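Gift box line going to Liva arms – how is it working out for your people?

Posted in March by Horácio Serrano
5 min read

hserrano
Good evening, everyone. I've been reading this board for years and I finally have something to ask, so forgive me if I go on a bit.

I'm a shift lead at Leveck, on the mixed fruit side. We do the gift boxes, the ones with a few oranges, a few little tomatoes, maybe some longans, whatever the buyer has settled on that week. In a good season we send out 4,000 boxes, and until last fall every piece in every one of them was placed by a person standing at a bench. Now we have four Liva arms on the back line, and they are being taught the job from recordings that our own packers make with hand-held grippers. So part of my crew still packs, and part of my crew spends the shift picking up fruit with black fingers and blue pads and setting it down again.

I have mixed feelings. The pay is the same and the work is easier on the shoulders, and a couple of my older packers are very happy to be off the line. But it is a strange thing to ask someone to pass along what her hands know, a tomato at a time, and I don't always know what to say when they ask me what comes after.

If your place has been through it, I'd love to hear how you handled the people side. I can find all I want to read about cycle times.

marnie_k
Oh, I could have written your post! We went through the same at the Bamell site, only with peppers and squash. The first month was rough, mostly because the schedule got announced on a sheet by the time clock and folks filled in the rest themselves. By the second month the recording bench was the spot everyone wanted. You can sit down, it's quiet, and you can talk to the person across from you.

What helped us was rotating. No one recorded for more than half a shift, and everyone who wanted a turn got one. It also meant that the arms weren't learning one person's habits. We had a fellow who turned every pepper stem up before he let go of it, lovely to watch, and for a while the arm did it too and lost a second on each one.

dockside_ray
I'm going to be the grump in this thread, sorry in advance. I was at Bloxham when they did their "nobody loses a job" rollout. They kept their word, in the sense that people who left weren't replaced. We had 297 on the floor when I started and a lot fewer when I took my retirement, and the ones still there were walking between machines clearing jams. Maybe that's a better job. It wasn't the one I liked.

Rotating is fine, Marnie, but I'd want to know what people are getting for the recordings. They're worth something to the company long after the shift is over. Ours got a pizza lunch.

marnie_k
Ray, I don't disagree about the pizza. We did get a skill grade added for recording, which bumped the hourly rate, but we had to ask for it twice.

tolliver_pack
Newer to all this, so a basic question if nobody minds. What does a turn at the bench look like? I've seen arms in cages but never the part where the people do it. Do you work with real fruit or plastic? And how do you keep from squashing the soft stuff?

hserrano
Tolliver, real fruit, and I'm glad you asked, it's the part I enjoy most. You mix up the sizes and the colors on the table, and then you pick, carry, and set down, over and over. An orange will forgive you for nearly anything. A tomato wants the pads closed just enough and let go low, close to the tray. Small dark fruit is the one my crew grumbles over, it rolls off if you come in crooked.

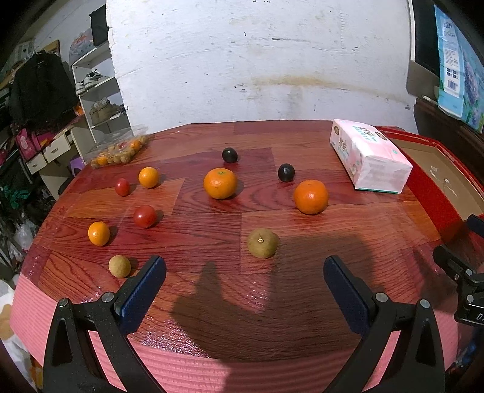 Coming in on the big orange:

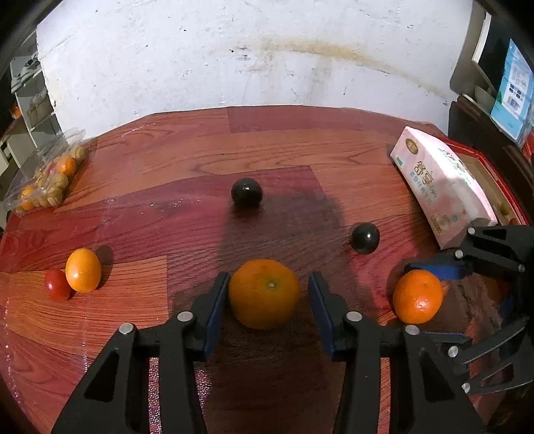 And a tomato over the tray:

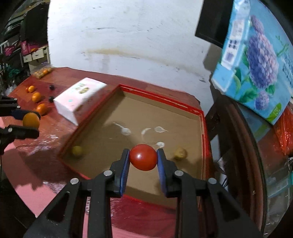
Reply from tolliver_pack
Thank you, that clears up a lot! I had been picturing somebody with a joystick in another room. It's closer to regular packing than I thought, and I can see why a person who has packed for years would be good at it.

Reply from dockside_ray
Good of you to post those, Horácio. And you're right about oranges. I'll still say get the rate in writing before the recording is finished, since afterward there's not much to bargain with. How many have they asked you for?

Reply from hserrano
We were at 1,288 good ones when I left this afternoon. They haven't given me a final number, and now that you mention it I'm going to ask for one. I'm meeting with the plant manager next week, and I'll bring up the skill grade as well. Marnie, would you be willing to send me the wording yours used?

Reply from marnie_k
Sent you a message – it's only half a page. Change whatever you need to. And do let your packers read it before the manager does, ours caught a line about breaks that I had gone right past.

Contact the moderators | Copyright remains with the individual posters | Back to top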